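Chapter 8
Chores: What Machines Can and Cannot Do Yet

Factories have used robots for decades, and most homes still have none beyond a vacuum cleaner. This chapter looks at the work in between: folding laundry, clearing a table, packing a mixed box, wiping down a bench. These jobs are easy for people and have been slow to hand over to machines.

In earlier chapters the part to be handled was rigid and its position was known. A welding cell at a plant like the Gralar works in Chapter 3 sees the same bracket in the same fixture on every cycle. The program can be written once and checked. Household work gives up both conditions. A mug may be anywhere on the counter, and a shirt has no fixed shape at all.

Cloth is the standard hard case. To fold a shirt, a machine must find it, work out which part is the collar and which is a sleeve, choose two points to hold, and move them without dragging the rest into a new heap. Dark fabric makes this harder, as folds and shadows can look alike to a camera.
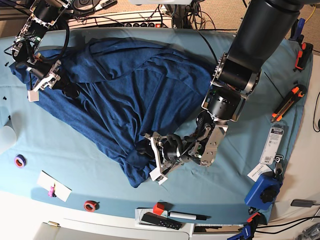
Two arms are the usual choice for this work. One can hold a layer down while the other lifts or pulls, much as a person does at an ironing board. The cost is coordination: each arm changes the shape of the cloth the other is working on.

Progress is often reported as a success rate, and these need careful reading. In the Prander trials, discussed in Section 8.4, a two-armed system attempted 2,485 folds over one season. Of these, 358 ended with a person stepping in. That is a failure in roughly one attempt out of seven – good for a research bench, poor for a laundry room. The Joubert hotel study, which began in April, used fewer garment types and had fewer stops, but its towels were all one size.

Shop-floor chores fall somewhere between the factory and the home. At the Prileo warehouse, sorting returned clothing was split into two steps. Machines moved the bins, and people handled the garments. The split worked well enough that the firm kept it.

The question for this chapter is therefore a narrow one. For a given chore, we ask how much the objects vary, what a mistake costs, and how often a person must help. Section 8.1 begins with the first of these, using kitchen items. Readers who skipped the material on grasping in Chapter 5 should review it before going on.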